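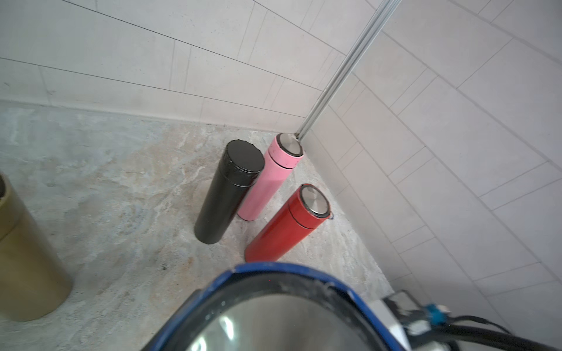
Equipment budget: where we stand on the second arm

The budget for the coming year has to be in by the end of March, and the largest open line is still the second robot arm. Daichi Hoshino and Nermin Ağca have spent the past few weeks on quotes. This item sums up what they have and what is still missing.

We asked three suppliers. Plestov can deliver an arm in 14 weeks and wants half the money with the order. Monwood is cheaper but sells the controller separately, and once that is added the two prices are close. Wakar has not sent a written quote, only a phone estimate, so it is left out of the comparison for now.

The arm itself is the easy part to price. The smaller items cause most of the trouble. A wrist camera with its mount and cable comes to 869 dollars from Bayram, and we need one for each arm plus a spare. Replacement finger pads, cable clips and brackets were not budgeted at all last year and ended up being charged to general supplies. Gülizar Akgül has asked that they get their own line this time, and the draft now has one.

Handling work on household items will go on as before: drinkware, soft goods, counters and tight corners. Round, glossy things are hard on finger pads, and corners are hard on cables. Anyone planning new tasks should send Daichi a short list of objects with sizes and weights before he signs off on a gripper. The wider gripper opens far enough for a large tumbler but weighs more, and that cuts into what the arm can lift.

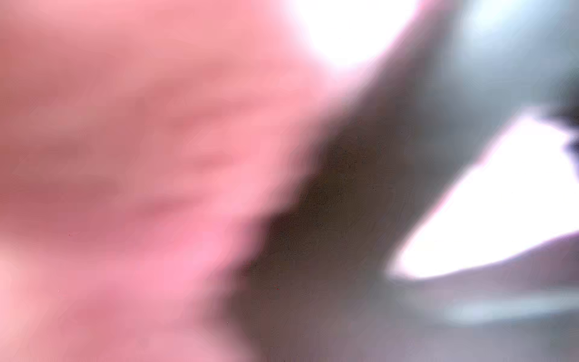 Cameras need a decision as well. The fixed-focus model is the one we know, and it is the one in the Bayram quote. An autofocus version is offered for close work, at a higher price and with a thicker cable. Nermin would like to borrow one before we commit — Bayram has said yes in principle but has not given a date.

Service is the last piece. Plestov's yearly contract is 2710 dollars and covers one visit and phone support. Monwood charges by the visit. With two arms in use most days, Remzi Sarıgül prefers the contract, and the draft budget assumes it.

Comments on the draft go to Gülizar Türkmen. Please say which line you mean, and attach a quote if you are asking for something new.

Print this item | E-mail this item
4 comments | 14 shares

Recent items
Booking hours for the test kitchen
Spare parts: what is on the shelf
Wakar site visit notes
Moving the workbenches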